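Chapter 9
Where Does a Trial Start?

I failed my first robot evaluation before the robot moved. I was a second-year student at the Vunville lab, I had a policy that picked parts out of a tray, and I had a number, 85 percent, which I was extremely proud of. I put it on a slide in a very large font. Then Wendy Mapplebeck, who sat two desks over and had a habit of asking questions while eating, wanted to know what the tray looked like at the start of each trial. I said it looked normal. She asked me to show her normal. I went and set up the tray, she went and set up the tray, and we stood there looking at two trays that had almost nothing in common (mine was a lot neater).

We ran the policy on her version for the rest of the afternoon and it did badly. I'll spare you the number. I took the slide out.

So this chapter is about the part of an experiment that happens before the policy is switched on. Chapters 7 and 8 were about what goes into training a manipulation policy, and Chapter 10 is going to be about the statistics of comparing two of them, with confidence intervals and all that good stuff. In between sits the question of what a trial is. You'd think somebody would have settled this for you by the time you get to your own robot. Mostly they haven't, and you'll find papers with beautiful tables where the whole description of the starting conditions is the word "randomized."

I'll use one task all the way through, which is unloading: things come out of a box and go onto a table. I like it for teaching because everyone thinks they understand it. If you've ever moved apartments you have done it several hundred times. It also goes wrong in a nice variety of ways, and you'll get to meet most of them in the exercises.

9.1 The start state

By start state I mean everything that is true about the world and the robot at the moment the clock starts. For a simulated task you could print it out. For a real one you can't, so you pick the parts you think matter, write them down, and hope. The hoping is unavoidable, but you can do less of it.

My own list for a table task has four parts, and I go through them in the same order every time. First comes the robot: joint positions, gripper opening, speed limits, whichever version of the controller is loaded. Then the furniture, meaning tables, stands, fixtures and anything else that the robot could hit and that you'd be annoyed to have to move. Then the objects, including what they come in. Last comes light and background, which people skip, and I skipped it too for years.

Students usually do a good job on the first part and get sloppier as they go down. It makes sense! Joint positions come out of the software as tidy numbers. Nothing in your logs will tell you that a carton flap was folded under on Tuesday and sticking up the next day. If you want that in the record you have to go look at it.

Emerson Lins, who taught me most of what I know about this, used to make us write the start state on paper from the robot's point of view. You had to stand where the camera was, or look through it, and write only what you could get from there. No walking around the table. His argument was that a policy gets no walk around the table either, so if two setups look different to the camera they're different setups, even if you know in your heart that the box is the same box. I thought this was a bit theatrical at the time. I now make my own students do it, and they think it's theatrical too.
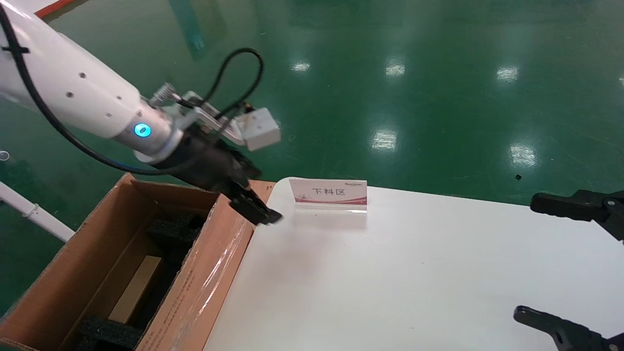 Packing material is where I'd begin if you handed me an unloading task and told me to write its start state. People list the product and forget what the product travels in, and then their policy meets a piece of foam and treats it as cargo. Take the open carton at lower left: two pieces of black foam, one by the far wall and one by the near edge, and a beige cardboard insert lying flat between them. To you that's packaging. To a policy that was trained on "take things out of the box," it's a perfectly fair question whether the foam counts, and your protocol had better answer it before anyone starts scoring. The clear plastic film on the sides goes on the list as well. It throws reflections along the right-hand wall, and a depth sensor and shiny film are not friends. I'd also write down how the flaps lie (spread outward, in this case) and where the gripper is waiting, with its tip just over the near left corner of the table, near the edge of the carton. None of this takes long. I can get it onto half a page, and half a page is about what people will read anyway.

Now the table. A plain white tabletop gives you very little to measure from, and rounded corners make it worse, as you'll discover the first time you try to say "ten centimeters from the corner." Which bit of the corner? Pick an edge. If there's something standing on the table, like the little sign with 下料区 on it, which means unloading area, it belongs in your furniture list with a position, the same as a fixture would. A sign seems harmless. But it's the most distinctive thing on an otherwise blank white surface, and learned policies love distinctive things. Gervásio Honorato and I once had a policy that placed parts wonderfully well relative to a label holder and didn't care in the least where the tray was. Move the label holder a hand's width and all the parts moved with it. We had been calling that policy robust.

And the floor! I said light and background come last on my list, and a glossy floor is the reason they're on it at all. Ceiling lights show up in it as bright streaks, and the streaks shift whenever a head-mounted camera shifts. If your training data was gathered with every lamp on and your evaluation happens after someone has turned half of them off to save power, you have changed the background, and you should say so. You don't have to fix it. You do have to write it down.

9.2 Drawing starts instead of choosing them

Once you have a list, the next problem is that you'll be tempted to choose. I was doing this with my neat tray. I wasn't cheating, or I didn't feel like I was. I just put things back the way they seemed to belong, and "the way they seem to belong" had been shaped by months of watching what the robot could handle. Damir Dimitrov calls this kindness, and I've stolen the word for my lectures. The person resetting the trial is kind to the robot. They'll nudge a part away from the wall, turn the carton a little, press down a flap.

The cure is boring. You write a set of starts ahead of time, you number them, and you let a random draw tell you which one comes next. Whoever resets the task reads the number, builds that start, and compares it with a reference photo taken from the robot's camera. At the Skukirari site we overlaid the reference on the live view at half strength and moved things until the double edges went away. It works well for rigid stuff like cartons and signs, and it works terribly for film and cables. For those I just record what we got and move on.

How many starts do you need? It depends on what varies, and I'm going to dodge the formal answer until Chapter 10. For a class project, 10 written starts, each run several times in shuffled order, will teach you more than a long string of trials from one start you happen to like. You'll see some starts that always work and some that never do, and the interesting conversation is about the ones in between.

We did get to check how much this matters, thanks to Osvaldo Fagundes and his patience. He went back through the Zuritz logs, 3455 trials in all, and split them by whether the start had been drawn or chosen. Same robot, same policy, same people doing the resets. The chosen starts came out better, and they came out better for every single operator, including the ones who had told us beforehand that they were being careful. I was one of those. We finished the write-up in March and I have been a lot less smug at conferences since.

A small warning about that result. It's a comparison made after the fact, and the chosen starts tended to come from the early weeks, when the task was also being run by fewer people. Osvaldo matched them up as well as he could. Exercise 4 asks you to say what you'd have done differently, and I'd be pleased if somebody came up with something better than we did.

9.3 When does the clock start?

You'd think this one is easy. The trial starts when you press the button. But there's usually a stretch after the button in which the arm goes to its home pose, the gripper opens, the camera settles its exposure, and an operator's hand may still be leaving the workspace. If you time your trials, that stretch is in your numbers or out of them, and two labs that disagree about it can't compare a thing.

I start the clock at the first command the policy itself sends. Some groups start it at first motion, which is fine, except that a policy that sits there dithering looks faster than it is. Whatever you choose, put it in the protocol with the start states, on the same page, and don't change it halfway through because a run looked slow.

The trickier case is a trial that dies before it gets going. Say the gripper catches a flap on its way home and the box moves. Is that a failure of the policy? The policy hadn't done anything yet. Is it a void trial? Then you need a rule for voids, and the rule has to exist before you see the outcome, or you'll find yourself voiding the ones you don't like.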